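Kinmont bin-picking cell

The Kinmont bin-picking cell is a small robotic workstation in which one arm picks painted blocks out of an open metal bin. It stands in the Fliten workshop at Grønli and is best known for its upkeep routine, which was written down in such loving detail by Helge Torvik that other workshops have copied it almost word for word. The cell is modest in size and has no fence full of clever sensors, yet it is a wonderful thing to learn on, as nearly every job on it can be done with hand tools and a bit of patience!

Layout

The cell is built on a wooden table. The bin sits on top and is held with spring clamps, so it can be freed in moments when the arm needs room for servicing. Tape on the table gives the crew a fixed mark to work from after the bin has been off. The arm is a KUKA, fitted with a gripper put together by Mitsuko Kobori, and the wiring for the gripper runs along the outside of the arm. Kobori chose this on purpose (she had spent too many evenings fishing broken leads out of closed housings), and it means a worn cable can be spotted and swapped without taking anything apart.

Setting up

Setting up begins with the bin. It is pushed up to its marks, clamped at both sides and given a firm shove by hand. If it shifts, the clamps are moved and the shove is repeated. The arm is then jogged slowly from the teach pendant, first above the rim and then down inside it, while a second person watches the gap between the gripper and the walls. The corners deserve the most care. Speed is kept at 4 per cent for this first trip and raised to 70 per cent only once the whole path has been run without a touch. 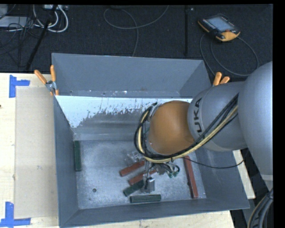

The arm reaching into the clamped bin, with red and green blocks on the floor and the teach pendant behind the table.

Blocks are scattered for the test picks and left to lie as they fall. Those close to a wall are the hardest to reach, and Torvik's notes ask for at least one there in every trial. Zdeňka Doležal later added a page on blocks lying side by side, a lovely piece of practical writing with her own pencil sketches of finger angles.

Routine care

The gripper is checked after every 1000 picks. The power is locked off, the fingers are wiped with a dry cloth and each small screw is tried with a key. Cables get the longest look. They must have enough slack for the wrist to turn fully, but a loop that hangs too low can catch on the rim of the bin. Sixten Wikström's rule is to turn the wrist to both ends of its travel and follow each loop by eye the whole way.

Scuffs on the bin floor are left alone unless they have a raised edge, in which case they are rubbed down with fine paper.

Repairs

The most common repair is a new gripper lead. The old one is left in place until its replacement has been laid beside it, which keeps the route and the slack the same. After any repair the full slow run is done again, starting from above the rim.

The spare leads are made up by Urs Plattner and kept in a Jater drawer unit by the door, sorted by length.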